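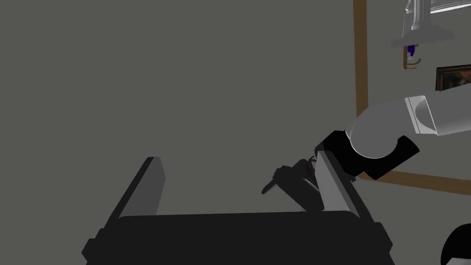 Re: [skustbridge-roasters] Ginting lot, uneven colour and storage

From: Rasmus Ķēniņš
To: skustbridge-roasters list
Date: 02/09/2020

Dear Sutrisno, dear all,

Thank you for the long message. I am sorry that I answer slowly, I wanted to roast the Ginting twice more before I write something.

Sutrisno Santoso wrote:

> I have now done four batches of the Ginting from our shared order
> and every one comes out patchy. Some beans are nicely brown, and
> beside them there are beans which look like they stopped a minute
> earlier. I use the Cumari on the middle setting with 300 g. Same
> machine, same amount as I always use for the washed coffees, and
> with those I never had this trouble.
>
> Is the lot bad, or am I doing it wrong? And second question, how
> do the rest of you keep the green beans? Mine are still in the
> plastic bag from Verketti, in the kitchen cupboard. I bought a
> lot of it, so it has to last until next summer.

To the first question. I do not think the lot is bad. It is a wet-hulled coffee, and with these I have always seen more difference between one bean and the next than with a washed coffee. The beans are bigger, some are a little split at the end, and the green colour is already uneven before you begin. If you put a handful on a white plate next to a washed one you will see what I mean. So part of the patchiness was there from the start and you cannot roast it away.

But I believe 300 g is too much here. The beans are large and in the Cumari they fill the drum more than the weight tells you, so they do not turn over well. I went down to 250 g and it was better. Then I tried 279 g, only for the reason that this was what remained in my jar, and it was already a bit worse again. I will stay at 250.

I also changed the start. Before, I put the beans in when the drum was fully hot. Now I put them in a little cooler and let them go slowly until they are yellow, and only then I give more heat. My notes for the last batch:

250 g green
yellow at 5:20
first crack at 9:50, very quiet, I had to put my ear close
stopped 77 seconds after the first crack
out of the drum 213 g

Please be careful with the first crack. On this coffee it is soft and it comes in small groups with pauses between, and with the extractor fan on I missed it completely in June with the earlier bag. That batch was for the dustbin. I now switch the fan off when it gets near and open the window.

For the taste, I waited 8 days and this was right for me. On the third day it was only smoke and wet wood. After one week there was something like dried fruit and a little cedar, and a heavy body which my wife likes with milk. I would not judge the Ginting before that time. I know that some on this list drink everything on the second day, but please try to keep a small jar back and compare.

To the second question. I would take the beans out of the kitchen. The cupboard itself is fine, but the steam from cooking and the changes of temperature are not good for them. Mine are in a cotton bag inside a box with a lid, on the floor of the wardrobe in the bedroom. The plastic bag from Verketti is all right if it is well closed, but when it has been opened many times the zip gets dust in it and does not hold any more. Clean it with a dry brush or use a clip.

About next summer I am less sure. I had a washed coffee which was still good after one year. The wet-hulled ones went flat on me sooner, and they tasted of paper. Maybe you can pass some of yours to another member. I have 690 g left myself and could take one kilo more, if you want to bring it to the next meeting in Skustbridge.

One thing I would like to ask back: did you write down the weight after roasting? If your loss is under 14 per cent, then the pale beans are probably underdeveloped also inside, and you should give them more time. Break one in the middle and look if it is the same colour as the outside.

With kind regards,
Rasmus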